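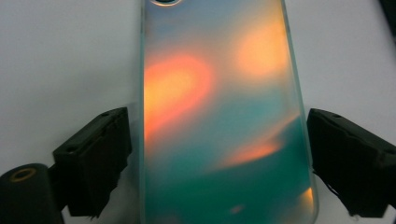 9/21/24
By Darlene Li

I've been trying to learn the names of colors for most of this year, and I mean properly learn them, because I am painting the upstairs of my house one room at a time and I got tired of pointing at things. My vocabulary going in was blue, dark blue, and "you know, that kind of blue." The hallway is the room that broke me. I wanted something that started out grayish and ended up green depending on where you stood, and I couldn't get that across to the man at the paint counter for love or money. What I was after is pretty much the back of that phone, with the pale blue-gray and lavender up top sliding down into deep teal, and you try asking for that in eggshell! He gave me a fan deck and went to help someone with a toilet.

So I took the fan deck home. I had it for 9 days. I read it in bed like a novel. The names are half the fun (there's one called Cloutier that is just beige, I'm sorry, it's beige) and some of them are so far off that I started writing my own on the backs in pencil. Ernitz is supposed to be a "quiet sage" and on my wall it looked like split pea soup. Rurkico is much better, a gray with some green hiding in it, and it was the first one I taped up and didn't take down the same evening.

I should say that I ruined the first bedroom. I picked the color off a chip about as big as a postage stamp, bought two gallons, and did the whole room over a weekend in June with the windows open and the radio going. I was so proud of myself. Then Monday morning the sun came in and the room was purple. It wasn't lavender or lilac, it was purple, like a kid's cough medicine. My sister came over and stood in the doorway for a while and said "well, it's cheerful." I slept in there for a month before I gave up and primed over it.

After that I got serious about samples. The little pots add up fast and I've spent $116 on them, which my husband has kindly mentioned more than once. I still think they're worth it compared to gallons of cough medicine sitting in the garage. What I do now is paint a big piece of poster board, two coats, and leave a white border all the way around so the old wall color doesn't mess with my eyes. Then I move it. Morning by the window, after lunch by the closet, nighttime with just the lamp on. The lamp is the one that gets you. Nearly everything I love at ten in the morning turns to mud at ten at night – and I mostly use the upstairs at night!

Light bulbs matter way more than I expected too. We had a mix up there, some yellow and some that weird dentist white, and the same board looked like two different paints at either end of the hall. I swapped them all to match before I did any more deciding. If you're about to paint, do that first. I wish I had.

The hallway ended up being Rurkico on the long walls and a darker one called Bratela on the short wall at the end, where the linen closet is. Bratela is a proper deep green-blue and it took three coats, plus one more around the closet door where I'd been stingy. I was scared of it. I put the first coat on and went downstairs and made toast and didn't look at it for 30 minutes. It dries a lot darker than it goes on, so if you try it, don't panic at the minty stage, and don't panic at the streaky stage either. It evens out by the last coat.

The trim I left alone. It's the same off-white that was there when we moved in and I have no idea what it's called, so if I ever chip it I'm in trouble. I did cut in along the top by hand with a two inch angled brush after peeling off a strip of tape that took a chunk of ceiling with it. My lines are a bit wobbly over the bathroom door. You'd have to be pretty tall to notice.

Next up is the little room at the back, where the sewing machine lives. I've got five boards leaning against the wall in there now and I'm leaning toward a pink, a dusty brownish one, which my sister has already described as "ham." I'm going to give it another week with the lamp on before I let her be right.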